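How to Record a Good Untangling Session
From the Fevunlow student robotics club build pages

Cables are the best thing our club has worked on all year, and I will happily argue with anyone who still prefers blocks! A block sits where you put it. A cable flops, twists, grabs its neighbor and ends up in a shape you have never seen before. If we want Premia (our two-armed robot, for anyone who joined in February) to sort out a messy pile at the Plullico Challenge, it needs lots of examples of people doing it by hand. This page walks you through recording one.

What you need

Two wrist cuffs with the marker panels on, left and right
The head camera
A low surface you can reach while sitting down
A few cables or ropes that look different from each other
A couple of reusable ties

Step 1. Put the cuffs on

Wristband first, then the cuff over it, snug enough that it doesn't slide when you shake your hand. Long sleeves are fine, but keep the fabric from riding up over the panels. The tracking software needs to see those squares, and a covered marker means a gap in the data. Let the module hang under your wrist and run its cable down toward the floor, away from whatever you're going to handle.

Step 2. Set out the pile

Pick cables in different colors and thicknesses. Throw in a rope if you have one, the softer the better, because it makes wonderful knots. Don't arrange anything! Drop it and leave it.

Step 3. Check your view

Sit down, put on the head camera and look at the preview on the laptop. Both hands and the work surface should be in view when you hold your arms out naturally. If you have to hunch to get there, move your seat and leave the camera alone.

Step 4. Start with the worst one

Go for the biggest tangle while you're fresh. Hold the bundle in one hand and use the other to find a loop you can open up. Work slowly, and try not to cross your wrists, or one cuff will hide the other.
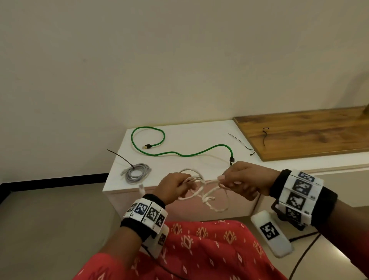
White rope in both hands, with the green and gray cables on the cabinet top.

If a knot won't give, don't yank. Push some slack back into it from both sides and wait for it to loosen. Fumbles are great, keep them in! Premia will fumble too, and it has to learn what a recovery looks like.

Step 5. Coil as you go

Once you have a cable free, gather it into loops in one hand and feed the loose end with the other. Switch which hand does the gathering between takes. Our first batch was nearly all the same way around, and Premia picked up the habit.
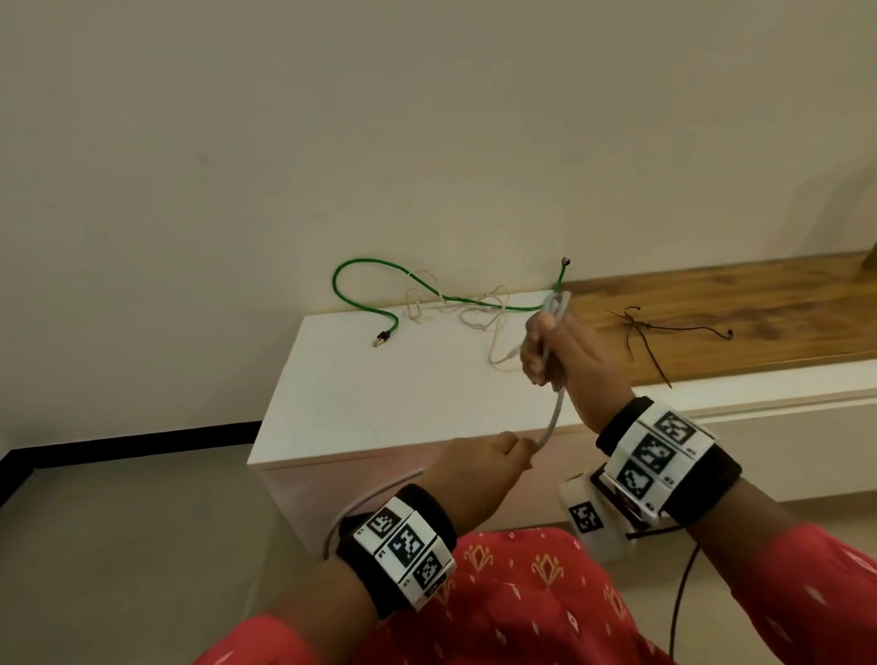 Keep the loops about the size of your palm. Bigger ones flop over and catch on the next cable, and then you're back at Step 4. When you reach the end, add a tie if you like and set the coil down flat.

Step 6. Stop and label

A take should run no longer than 3 minutes. Stop the recording, then type in the cable colors, which hand did the coiling, and whether you finished. Unfinished takes count! Save to the Cârstea drive, in the folder with your initials.

How many do we need?

We have 2317 clips so far and would love over 30 more from each new member before the regional. Doing 14 in one sitting is plenty for most people, so take a break after that and stretch your fingers.

Common problems

Tracking drops out on one side: wipe the panels and check that your sleeve hasn't crept forward.
The module cable keeps joining the pile: reroute it behind your elbow.
Everything comes apart too easily: swap in the rope.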